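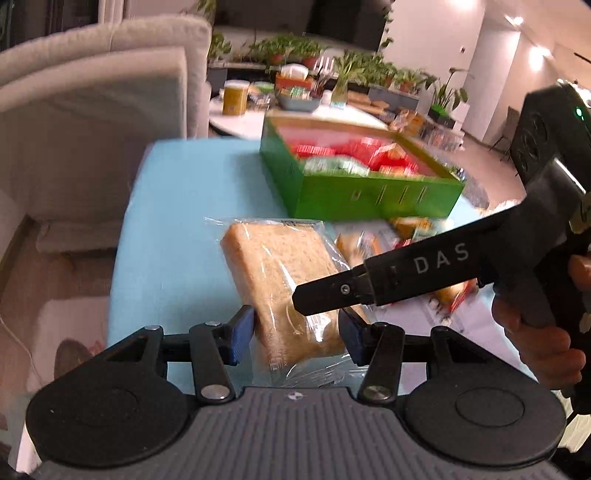
## Bread questions I get all the time

I bake and bag sandwich bread out of my kitchen in Wurnham, and my inbox is mostly the same few questions. So here you go!

**Should I keep sliced bread in the plastic?**
For a soft loaf, yes. I squeeze the air out, twist the top and tuck it under. A crusty loaf is another story (plastic turns that crust leathery overnight), so those go in paper.

**Fridge or counter?**
Counter, please! Bread goes stale faster in the fridge. If your kitchen is steaming hot in June and you're fighting mold, freeze it.

**Can I freeze it in the bag it came in?**
For a week or two, sure. Any longer and I slip the whole thing into a freezer bag as well. Pull the slices apart a bit first or you'll be going at them with a butter knife at 7 a.m.

**How many slices do I get?**
My regular loaf cuts into 18, plus the heels. The long one gives you 21.

**The bag is foggy inside. Is it ruined?**
Nope, it probably got bagged warm. Open it up, let it air out for an hour, wipe the plastic dry and close it again. If you see any fuzz, though, toss the whole loaf.

**Do you ship?**
Sorry, no. Pickup is Thursday after 4, and I drop off in Bidow if you order three or more.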